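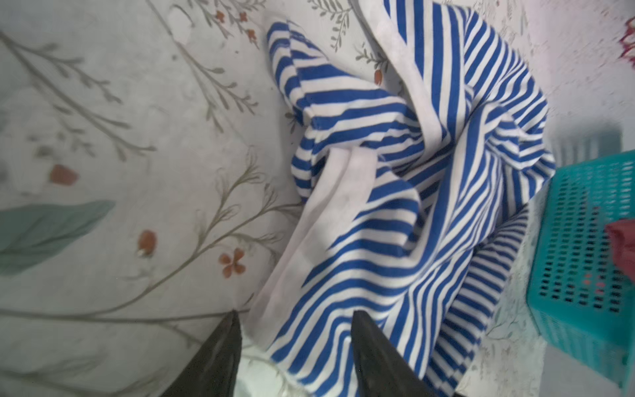
About Karnitz Textile Testing

Karnitz is an independent laboratory for knit and woven fabrics. We test for dimensional change, colorfastness, pilling, seam strength and fiber content. Clients are mostly garment makers and importers that need a report before a shipment is released.

The company opened in Haltville with one conditioning room and a secondhand tensile tester. The Sturkthorpe site was added later and now handles all wash and dry work. Haltville keeps the microscopy, chemistry and light exposure benches.

Last year the two sites issued 1,108 reports for 146 clients. Each report lists the method, the specimen dimensions, the conditioning time and the individual readings. Averages are given only where the method calls for them. We do not issue pass or fail statements unless the client supplies a written limit.

Staff

Nantana Thaweesak is laboratory director. She signs all reports and sets the calibration schedule. Her background is in weft knits, mainly spirality and shrinkage in single jersey.

Igor Pešek runs the wash lab at Sturkthorpe. Questions about load size, detergent or drying procedure go to him directly.

Samples

Send at least 2 garments per style and color, unwashed, with care labels attached. Fabric by the yard should be full width and cut clear of the roll end — narrow strips are returned. Specimens are kept for 33 days after the report date, then discarded. Longer storage has to be requested on the intake form.

Deliveries for both sites go to the Tremblay Street dock in Haltville.

Page last revised 11/24/22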